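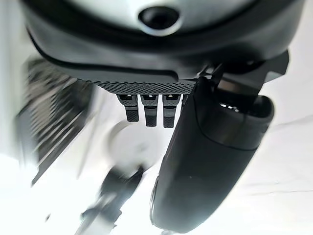

*Dullby workroom, Tirnbridge, August.*

## About Dullby

Dullby packs, labels and stores household goods for people who are between addresses. The work covers kitchens, linen cupboards, bookshelves, sheds and the contents of desks. Furniture over 40 kilograms is referred to a removalist. Pianos, live plants and open paint are not accepted.

The business was set up by Getachew Worku, who had previously run the returns counter at a crockery wholesaler in Nistberg. Most of what came back over that counter had been packed flat. Plates travel better on edge, and the first packing sheet we issued was a single page saying so. It has since grown to 12 pages and is given to every new packer on the first morning.

## What we do

Each job starts with a room list. A packer goes through the house with the client and records what is to be packed, what stays out until the last day and what is leaving by some other route. Cartons are numbered by room, then by order of packing, so K1 is always the first kitchen carton closed. The number goes on two adjoining sides and never on the lid, where it disappears as soon as cartons are stacked.

Kitchens take the most time. Our usual sequence is:

1. Glassware and anything with a stem
2. Plates, bowls and serving dishes, on edge
3. Pots, with lids wrapped separately
4. Dry goods in sealed containers
5. Cutlery and utensils, bundled and tied
6. The kettle, two mugs and a tea towel, which go in an unsealed carton marked "last on, first off"

Linen is folded to the width of the carton and used as filler only if the client agrees in writing. Books are packed spine down in small cartons. Drawers are emptied. We do not tape them shut and move them full, although we are often asked.

## Premises

Storage is at Tirnbridge, in a single-storey building with 169 numbered bays. Each bay has a raised timber floor and a mesh front. Clients may visit their bay from 9 am with one hour's notice. The workroom is in the same building and is used for repacking, labelling and training. Cartons that arrive damaged, or packed by somebody else in a way we can't stack, are opened and redone there before they go into a bay.

The Nistberg office handles bookings and paperwork. No goods are kept there.

## Materials

We use three carton sizes and one grade of unprinted paper. Newsprint was dropped because the ink comes off on pale glazes. Cartons in sound condition are bought back at the end of a job, flattened and stored in bundles. The current stock of used cartons is 400, sorted by size, and they are offered before new ones at half the price.

The adjustable plate dividers are made to our drawing by Hyvönen. They fit the medium carton only. Clients packing their own kitchens can borrow a set for the length of the move.

## Training

Packing sessions are held at Tirnbridge for clients and for anyone else who wants to attend. A session runs for two hours and covers carton assembly, taping, wrapping and load order. Participants pack one kitchen carton, which is then tipped onto each side in turn and unpacked at the bench. Bring your own crockery only if you are prepared to lose it.

## Contact

Bookings and bay visits go through the Nistberg office. Questions about a packed carton should quote the client name and the carton number as written on the side.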